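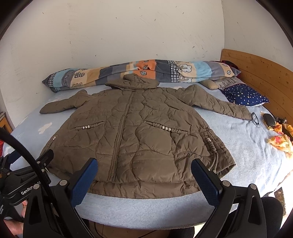
**Szabolcs Lengyel**
*Second-year student, Textile Care and Repair – project report*

So my project was supposed to be about storing winter clothes in a small apartment, and it ended up being mostly about one jacket. My partner Cameron Shearer took sweaters and scarves (the easy half, if you ask me) and I got everything puffy.

The olive one gave me the most to write about. Zipped all the way up and laid out with the hood folded flat, it takes over the middle of my bed, even with the patchwork duvet rolled up at the head end. And those wavy little pebble-shaped puffs! A normal puffer has straight rows, so you can fold along the stitching. With this quilting there's no line to follow, and I kept getting a lump wherever I tried.

Then there are the beads. The slanted pockets have a braided trim with small pearl-like beads, and there are more of them down near one side seam and on the drawstring. My first few folds put the beads right against the quilting, and by morning there were dents in the fabric. After that I laid a cotton pillowcase over the front before folding anything in – much better.

## What I tried

I used 2 methods, 27 folds in total, spread over November:

- **Sleeves in, then thirds.** Quick, but the drawstring cords got caught in the fold nearly every time.
- **Sleeves crossed, then rolled from the hem.** Slower. The ribbed band at the bottom makes a nice firm start for the roll, and I tucked the cords in before I began.

Rolling won, and I didn't expect it to! The finished roll went into a Prakside storage bag and came out the next Sunday with hardly any creases. The thirds version needed a good shake and an hour on a hanger.

## Things I'd change

I should have weighed the jacket first. I only did it at the end (583 grams on Cameron's kitchen scale), so I can't say if it picked up any damp in the closet. I'd also like to try a jacket with a detachable hood, and Cameron wants to do his whole scarf section over with a bigger box.

Our fold log and the closet measurements are in the shared Nusutico folder, under "puffy stuff."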